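Speaker notes - "A shop robot that knows where it is"
Stistley shared workshop, members' talks
Sunday, July 10, 2022
Second slot, after Florencia. Remote is in the drawer under the projector.

SLIDE 1 - Title
Say hello, say who I am. Tsutomu Imai, member here, bench by the back door. Not a roboticist by trade. I do cabinet hardware during the week.
Thank Florencia Montecinos for the wheel hubs and for going first.
The robot is called Arkach. It carries offcuts and tools between the benches and the saw. It's slow and that's on purpose.

SLIDE 2 - Why I stopped using the floor
First version followed tape on the floor. Tape lifts. Sawdust covers it. People park trolleys on it.
Second version looked sideways at the benches and learned the corners. Worked fine until the next open night, when everyone moved their benches.
The ceiling stays put and nobody leans timber against it. So the camera points straight up.
Ask: who here has tried tape? (Wait for hands. Greg's old mower project probably comes up. Keep it short.)

SLIDE 3 - Simulation first
I wanted to test without driving into people's legs, so I built a practice room in the simulator. It isn't a copy of our workshop. Plain room, suspended ceiling, a few lights.
Every test starts the same way: the upward camera gets its view, the line finder runs on it, and the code works out the heading from the grid.
Leave the next slide up for a bit so people at the back can see the lines.

SLIDE 4 - What it has to work with 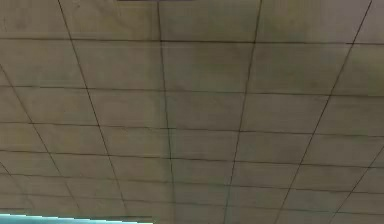

Simulated ceiling, seen from below. Bright strip at lower left.

Points to make:
The tiles carry almost no detail, so the colour is no help. All the useful information is in the dark lines.
The lines spread apart because the view is on a slight angle. The code has to flatten that out before it measures anything. I left this step out for most of June and blamed the wheels.
Some of the lines have a bit of a bend to them, over on the right. If you fit one short piece you get a bad answer. Fit the whole line and it settles down.
The bright strip has a hard, stepped edge. The line finder loves a hard edge. I mask out anything that bright before looking for lines.

SLIDE 5 - The catch
A grid looks the same one tile over. Turn it halfway around and it looks the same again.
So the ceiling gives a good heading, but only if you already know which way you were more or less facing. For position, it tells you where you are inside one tile and leaves you to work out which tile.
The wheels cover that part. Count the wheel turns, then let the grid correct the small errors before they add up to a full tile.
If someone picks the robot up and carries it, it's lost. It goes back to the dock by hand and starts over. Please don't carry it.

SLIDE 6 - Numbers
2466 simulated runs so far.
89 ended with the robot one tile out or worse. Most of those came from wheel slip on a turn, where I'd set the floor to be slippery.
Before the bright mask went in, I stopped keeping score. It was bad.
Don't claim these numbers for the real floor. They're simulator only.

SLIDE 7 - Parts
Matsuda motor driver, second-hand. Runs warm, no trouble yet.
Frame is ply from the scrap rack, glued and screwed.
Camera mount is adjustable with one wing nut. I'd use two next time - it droops.
Code started from the Zusadano line follower kit that was on the shelf here. Not much of it is left.

SLIDE 8 - Next
Eight laps of the real shop after hours, at walking speed, with me holding the stop button.
A printed marker above the dock so it can find its own start.
Would like to borrow a decent light meter if anyone has one.

Questions. If time runs short, skip Slide 7 and hand the parts list around.
Somebody will ask about lidar. Answer: cost, and I wanted to try this way first.
Put the chairs back along the wall before the lathe induction.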